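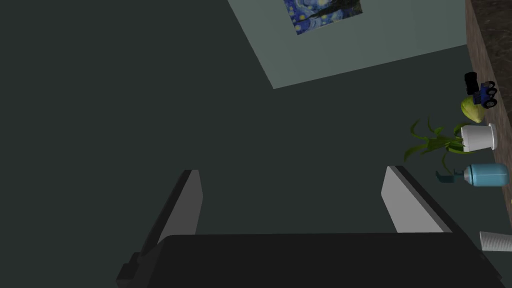

Figure 2. Wrist view in the simulated kitchen, gripper open, with the counter items along the right side.

4.2 Counter clearing

The second task group tests whether a policy trained on single objects can clear a mixed counter. Clearing was chosen over washing or folding as it is the chore most often named as nearly solved, and the claim is seldom tested with more than a few items of similar shape. Our item set mixes shapes on purpose. A toy vehicle, a pear, a potted plant, a light blue spray bottle on its side and a white ribbed paper cup can all be seen in Figure 2. Each calls for a different grasp, and the plant calls for some care about where the fingers go, as its leaves spread well beyond the pot.

All policies receive the wrist view and the joint state. No overhead view is given. We compared two policies, Gikov and Rurnier, on the Cuvberg kitchen model. Each was run for 500 episodes with a limit of 215 control steps per item. An item counts as cleared when it rests inside the target bin and the gripper has moved away from it. An item that leaves the counter in any other way counts as dropped, and the episode goes on without it.

Item poses were drawn again for each episode. Upright and fallen poses were both allowed, and items could touch. Room lighting was kept low in this group – earlier tests under bright, even light gave scores that did not carry over to the Mushi test bench. The wall, the poster and the marble countertop were left unchanged so that any difference between episodes comes from the items and the arm.

Both policies did well on the fruit and poorly on the plant. The common error with the plant was to treat the leaves as the body of the object and to close the fingers short of the pot. Rurnier made this error less often, but it was slower to commit to a grasp and reached the step limit more often as a result. The paper cup gave mixed results. Grasps across the rim tended to hold, while grasps along the side tended to push the cup along the counter.

The wrist view also limits what the policy can know during an approach. In the view below, the right finger partly hides a light blue rounded object, while a white bottle with a perforated cap lies apart from the cluster, further right on the counter top. Neither policy keeps a memory of earlier views, so an item hidden by a finger has to be found again after the arm moves.

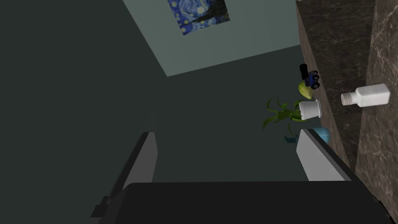

4.3 Manual baseline

To place these scores in context, Nyokabi Were cleared the same counter by teleoperation for 100 episodes, using the same wrist view and the same step limit. The operator was allowed to plan the order of items freely. Most of the remaining errors were drops near the counter edge, which suggests that part of the difficulty lies in the two-finger gripper and the view – a better policy alone would not remove it. We therefore report policy scores both as raw clearing rates and relative to this baseline.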